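Droklow
Repainted the top of the packing bench in September. Matte olive-gray, two coats. Gloss throws glare under the shop lights and makes tape edges hard to read.

Before the paint, the layout was pencil on bare board. It rubbed off within a week of sliding cartons across it. Tape is the current attempt.

Layout rule: one long line first, end to end, with everything else measured from it. If the long line is off, every section is off.

Cross lines come off the long line with a framing square. I mark both ends in pencil, stretch the tape between the marks without touching the surface, then lower it. Pulling tape along as you stick it down puts a curve in it.

Use blue painter's tape. Masking tape leaves glue on matte paint after a month near the window. Vinyl floor tape holds better but took a strip of the first coat with it on the test board.

Press it down from the middle outward with a plastic scraper. Fingers leave lifted spots and the lifted spots collect dust. 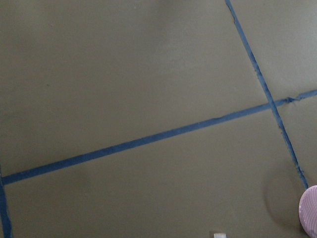 Does the tape need to be replaced when the edges start to fray?
Replace it when you can no longer tell which side of the line an item is on. Nicks and fuzz along an edge don't change the layout.

Crossings wear first. Two layers of tape make a small ridge, and anything dragged over the bench catches on it. Lift items over a crossing.

A torn spot can be patched. Cut back to clean tape on both sides with a sharp blade, light pressure, then butt in a new piece. Overlapping the patch only makes a third layer.

Cut on the tape, never past it. A blade score in matte paint shows from across the room and can't be buffed out. Matte goes shiny when you rub it.

Large sections work better than small ones. The first version had a slot for every item on the pick list. The Lernville orders never fit the slots and the bench ended up ignored. Now a section is a stage: incoming, checked, ready to box.

Someone asked about labels. I don't label the sections. Written tape gets replaced out of order and then the labels are wrong. The order runs left to right and there is a card on the wall.

Cleaning: damp cloth, wiped parallel to the tape. Wiping across it rolls the edge up. No solvent near it. Citrus cleaner got under a strip at the Prameck bench and the whole run had to come up.

Removal: pull back low and slow, close to flat against the surface. If it starts to shred, warm it with a hair dryer and start again from the other end.

Count for the bench at the last changeover: 2,319 cartons since the paint cured, 2 patches, no repainting. The tape roll is 90 percent gone, but a lot of that went on the shelves.

Next is the smaller table by the door. Same paint, same tape, 3 sections. Will post the measurements once the second coat is hard.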